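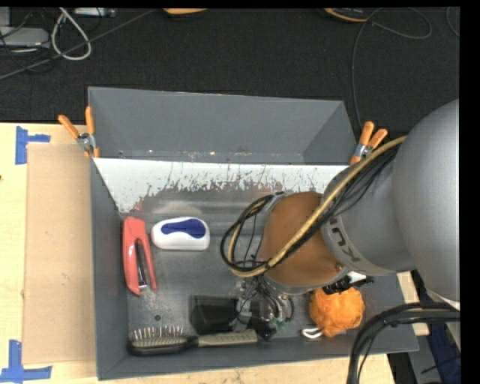
## Règles de la cellule de tri en bac — questions fréquentes

Version du 04/02/2024, valable pour les cellules Usby et Gandow. Questions à adresser à Nestor Umali.

### Qui peut lancer une série de prises ?

Toute personne inscrite sur la liste affichée à l'entrée de la salle. L'inscription suit une séance avec Crisanto Dalisay et se renouvelle chaque année en juin.

### Peut-on mettre la main dans le bac pendant un essai ?

Non, même si le bras est immobile. Un bras en pause peut repartir dès que le programme reçoit une consigne. On appuie sur l'arrêt d'urgence, on attend le voyant fixe, puis on déplace l'objet.

### Quels objets sont admis ?

Des objets courants, de formes et de matières différentes : agrafeuse, brosse à cheveux, effaceur pour tableau blanc, article pelucheux. Le verre, les lames nues et les récipients pleins sont exclus. L'agrafeuse doit être vidée de ses agrafes avant d'entrer dans la série.

### À quoi servent les pinces à ressort orange ?

À maintenir le bac. Elles se posent sur les coins supérieurs et se vérifient avant chaque série. Si le bac a bougé, la série est interrompue et l'étalonnage refait.

### Et le ruban bleu sur la table ?

Il sert de repère de position. On ne le décolle pas pour nettoyer. Un ruban abîmé est remplacé par la personne qui a fait le dernier étalonnage.

### Que vérifier sur les câbles ?

Qu'ils gardent assez de mou pour toute la course du poignet, sans pouvoir se prendre dans la pince. Les boucles au-dessus du bac sont tolérées à vitesse réduite — jamais au-delà de 21 % de la vitesse nominale.

### Combien de temps dure une série ?

60 minutes au maximum, puis contrôle visuel de la pince et de sa connectique.

### Où noter un incident ?

Dans le registre Magbanua, le jour même, y compris pour un simple objet tombé hors du bac. Après 4 incidents dans une même série, la cellule reste à l'arrêt jusqu'au passage de Nestor Umali.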